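What I Learned About Sleep When I Moved Next to the Tram

When I took my apartment in Brollbridge, the agent told me that the street is "lively." I did not ask more. My English was good enough for contracts, but I did not yet understand what this word means in an advertisement. The first tram passes under my window at 4:50 in the morning, and the last one a little before one. In my first month I slept so badly that I put salt in my coffee two times.

I am from Mahawong, which is a small town between hills, and there the night is really dark and really quiet. My grandmother went to bed when the chickens did. I always believed I was a good sleeper, the way other people believe they are good drivers. Now I think I only had good conditions.

So I began to read, and to try things. First I bought earplugs, the yellow foam ones. They worked for the tram but then I heard my own heart, and this was worse. After that I tried a sound machine with rain. My neighbor knocked to ask if I had a leak. I still use the rain, but very low, and only on Thursday, when the bar downstairs has live music.

The bigger change was the hour. I kept a notebook for 123 nights, with the time I lay down, the time I got up, and a short word for how I felt. The words are mostly "gray" and "okay." When I looked at the pages together I could see that my worst mornings followed the evenings when I went to bed early to "catch up." I lay there and waited for sleep like for a late bus. Now I go to bed at half past eleven and I get up at seven, also on the weekend, and I am quite strict with it.

I also changed the bedding. My old duvet was for Mahawong winters and I was too warm in it from March to November. I paid 85 for a light one at Handari, plus a plain sheet, and I gave the heavy one to the animal shelter. 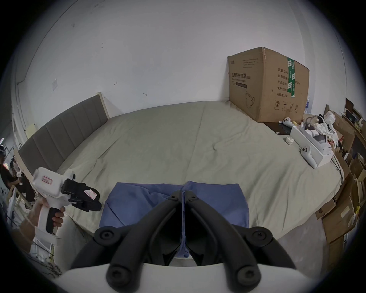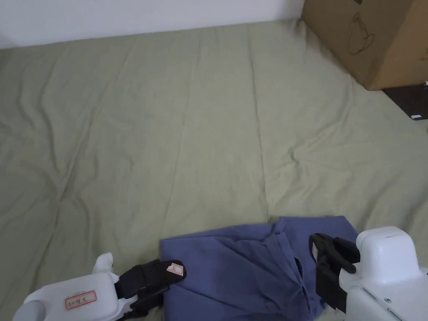 Pale green is a calm color for a bed, I find.

Is it better to stay in bed when you cannot fall asleep?
For me it is better to get up. I go to the kitchen, I keep the light low, and I read something dull until my eyes are heavy. I have read 168 pages of a book on the history of canals in this way, and I could not tell you the name of one canal.

The phone was the hardest part. I used an app from Bolance which gave me a sleep score every morning, and I became a little bit crazy about it. If the number was low I felt tired, even when I had woken up fresh. In April I deleted it and went back to the notebook — paper does not send me a message at night.

Coffee I did not give up. I only moved it, so the last cup is at one in the afternoon. My colleagues drink it at four and they say they sleep like stones, and maybe they do.

The tram still comes at 4:50. Most mornings I don't hear it now. When I visited my parents last time, I woke up at ten to five in the complete silence and lay there listening for it, until the dog of the neighbors started to bark and I could sleep again.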